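Instrument notes: new strings and a change of pitch for the Plorngate quartet

The Plorngate quartet returns in December with a programme built around the second string quartet by Souad Benmoussa. The work was written for gut strings tuned a little below modern pitch, and the players have spent the autumn converting their instruments. Readers asked for the technical side of this after the last newsletter, so the main points are set out below.

The two violins and the viola now carry plain gut on the upper three strings and wound gut on the lowest. The cello uses plain gut on the top two and wound gut on the others. All four sets were supplied by Lamrani, who also cut new bridges for the viola and the cello. The old bridges were too high for the thicker strings and made the upper positions hard to play cleanly.

Gut settles slowly. A new top string on the violin needed retuning every few minutes on the first day and held for a full movement only after 7 days of regular playing. The wound strings were quicker. Hajar Benjelloun, the cellist, kept a log of how far each string had drifted at the end of every rehearsal, and the figures were used to decide where the tuning breaks should fall in the concert. There will be one after the first movement and one before the finale.
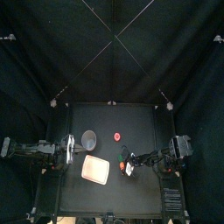
Bows were a separate matter. The quartet tried two patterns and settled on the lighter one for the Benmoussa, keeping their usual bows for the second half. The lighter bow has less hair and a narrower head. It starts the note more gently, so the fast repeated figures in the scherzo have to be played nearer the middle of the bow. The score is marked for this, although the printed parts omit some of the markings and have been corrected by hand. The finale runs to 764 bars and most of the corrections are there.

Humidity remains the main risk. The hall at Nollumska is dry in winter – more so once the heating has been on for an hour – and gut goes sharp or flat with little warning. The heating will be turned down in the afternoon and the players will tune on stage, not in the green room.

The concert will be recorded by Vedach for release on disc, in a first pressing of 1000 copies. Doors open at 7 and the performance begins at 8. Returned tickets will be sold at the desk from the time the doors open.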